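Household and shop-floor chores group, minutes, June 7, 2018

Present: Keerthana Thampi (chair), Kayode Haruna, Hema Poduval, Babatunde Garba. Venkatesh Annamalai joined by phone from item 2, dropped off twice.
Minutes: Kayode. Typed up fast, shout if I have you saying somthing you didn't.

1. Last minutes

Approved. Babatunde's name spelled wrong again, fixed. Shelf restocking write-up still owed by Venkatesh.

2. Laundry: can a machine do it yet

Main item, took most of the meeting. Hema opened. Loading and unloading a front loader, one garment, basket on the floor. Nothing fancy.

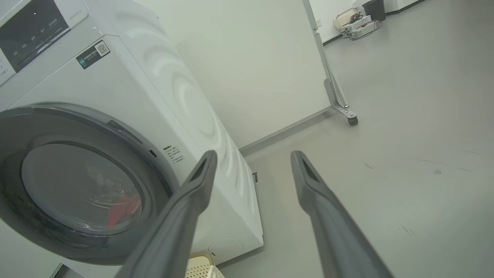
4 min read

Hema's view: no, not yet, not in a house where people want their clothes the same day. Single garment into a drum is OK when the basket is where you expect it. Full load of mixed stuff is another matter. Socks. Anything that sticks to the drum wall.

Keerthana asked what "yet" means. Long back and forth. Agreed to talk about three separate jobs from now on: door, grab, and carry. Lumping them together is how we got the silly number in the Fallov proposal.

Door. Babatunde thinks the door is the hard part and we keep skipping it. Latch is small, every maker puts the handle somewhere different. Hema disagrees, says doors are a one-time setup per machine and cloth is new every time. Not settled.

Grab. Reaching through glass-door level means working low down, and a red shirt at the bottom of the drum is about the easiest target you could ask for. Keerthana wants whites and darks tried too. Venkatesh (on phone) said depth readings off shiny steel are bad and he would not trust them. Line went.

Carry. Two hands on a basket, across a room, no spills. No one has tried it with a heavy wet load. Parked.
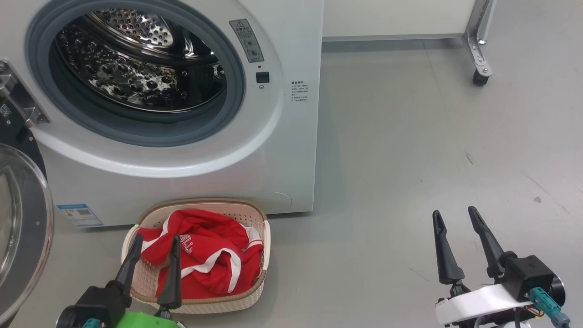
Item 2: door open, red garment in basket, grippers at the front.

Numbers. Hema's log for the spring has 3,015 grab attempts, all garments. She does not want a success rate quoted outside the group till the misses are sorted by cause. Babatunde has gone through 406 so far, by hand, and would like help. Kayode to take half of whats left.

Biggest miss type to date is two layers picked up as one, then one slides off on the way. Next is fingers closing on the rubber ring. Hema says softer tips help with the second, do nothing for the first.

3. Shop floor

Rodrigues visit. Keerthana went. They want bins emptied and parts wiped down between shifts. Floor lead there not impressed by home chore demos, asked how long one cycle takes and who picks up what gets dropped. Fair questions. Their people do a bin in 53 seconds. We are nowhere near.

Babatunde: shop floor is still the better bet, same bin, same spot, all day. Homes move things. Hema said shops move things too, they just write it on a board first.

Roltow has offered a wiping station on loan. Keerthana to read the terms before anybody says yes. Insurance, mostly.

4. Ikotari trial

Ikotari wants a straight answer by December on whether to put laundry in the home trial. Options: full load, one garment at a time, or leave it out and do table clearing only.

Venkatesh (back on) for leaving it out. Hema for one at a time, with a person doing the door. Babatunde says if a person is doing the door they may as well do the shirt. Keerthana did not want a vote today. Kayode no strong view, would like to see wet cloth first.

Deferred to next meeting.

5. AOB

Storage closet key is missing. Hema has the spare.
Budget sheet needs the spring receipts, please send them.

Actions

Hema: whites and darks, same drum, same basket.
Kayode: half the remaining misses. Also these minutes.
Babatunde: list of door handle types, pictures if poss.
Venkatesh: shelf write-up, and a page on the shiny drum problem.
Keerthana: Roltow terms. Reply to Rodrigues re cycle time.

Next meeting: date to be sent round by Keerthana. Closed early, room was needed.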